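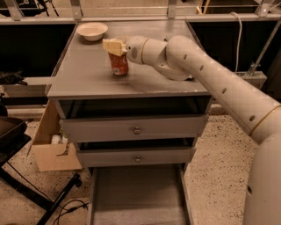 Severino Lorente reckons Ternau are through to the playoffs on merit and the seeding had nothing to do with it. I don't buy it. They drew Prumitz, who were playing with a stand-in, and still dropped a map.

**osei_fan929** wrote:
Dropped one map in March and you lot are still going. They won the decider in overtime. What more do you want?

**lowbuy** wrote:
A win over someone decent would be a start. Sallon are the first real team they'll face, and Sallon have had a week to watch demos.

**Evelien Van den Broek** wrote:
Not sure Sallon count as a real team either. Their CT sides have been rubbish since the roster change. I'd take Osei over both.

**osei_fan929** wrote:
Finally, some sense.

**lowbuy** wrote:
Osei went out in groups, mate. The prize pool is 2,000 bucks and they couldn't be bothered turning up for the last match on time.

**Evelien Van den Broek** wrote:
They were five minutes late and the admins let it go. Check the match page, 5/5/25.

**lowbuy** wrote:
I did. It says forfeit on map one. Doesn't sound like letting it go to me.

**osei_fan929** wrote:
Still under protest, last I heard. Ternau 2-1 over Sallon anyway.

**lowbuy** wrote:
Sallon 2-0. I'll believe in Ternau when they win a pistol round.

Contact us | Copyright | Back to top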